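Home | Setup | Safe Practice | Care | Parts

Lirnomari Two-Hand Service Station: User Manual
Updated February

6. Good practice for pouring

Pouring is the fun part, and a few house rules keep it that way! Work through this section in full before your first pour at normal speed.

1. Put both drip trays on the table side by side, grates toward the robot. Stand a dispenser on each.

2. Set the joint speed limit to 65 percent. You can raise it once the Rokura controller has logged 570 clean cycles.

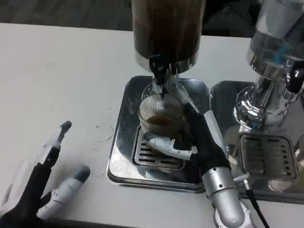
3. Keep people outside the marked floor line whenever the arms are live. Two people should know where the stop button is, and one of them should be within reach of it.

CAUTION: Never reach in to straighten a glass. Press stop, wait for both arms to hold still, then step in.

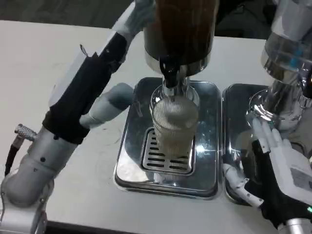 SAFE PRACTICE > GRIP AND GLASSWARE

4. Start with the lowest grip force and go up one level at a time. Ribbed glass is lovely for this work, but check every one for chips first.

5. Give the idle hand a parking spot of its own. An open hand resting on the tabletop, well away from the dispensers, works beautifully.

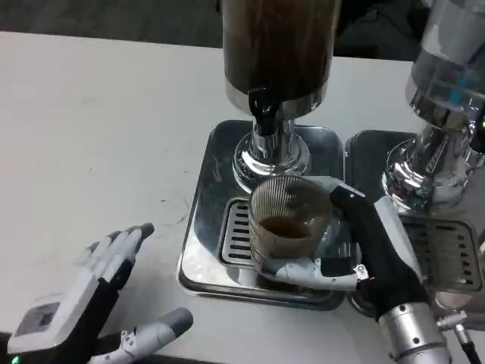
R. Lysenko
Safety Editor, Derklow

6. Route cables down the outside of each forearm and leave enough slack for a full wrist turn.

NOTE: I love how much smoother a run gets when the grates are wiped every 4 hours. Put it on your shift sheet and sign for it.
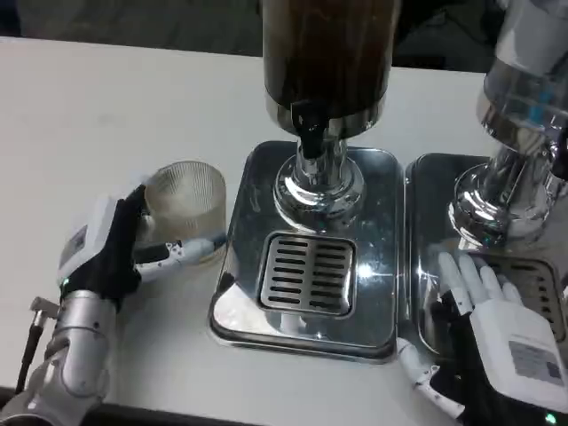
7. Before each new run, bring both hands back to their start positions and clear any spills from the table.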